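Teleoperation work at Pondville: soft objects

The Paline arm spent June on a new set of grasping demonstrations, all recorded by remote control. Desta Degefa and Abrehet Moges shared the operating, in sessions of 40 minutes with a change of operator at each break. Operators worked from the wrist camera only. The room view was switched off so that the recordings contain nothing the policy will lack when it runs on its own.

Fabric items are included because they deform under load and give a poor edge for depth estimation. Operators were asked to close slowly and to hold the grasp before any lateral move.

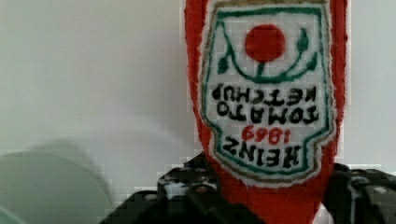

Wrist camera view: stuffed ketchup bottle, inverted, gripped near the cap end.

Of the demonstrations recorded on Tuesday, 29 passed review. Two were rejected for dropped frames and have been queued for repeat. Harriet Dunleavy is relabelling grasp onset by hand, as the automatic marker fires late on compliant objects.

Training will start once the relabelled set is merged. Anyone needing the arm before then should book through Asnakech Birhane.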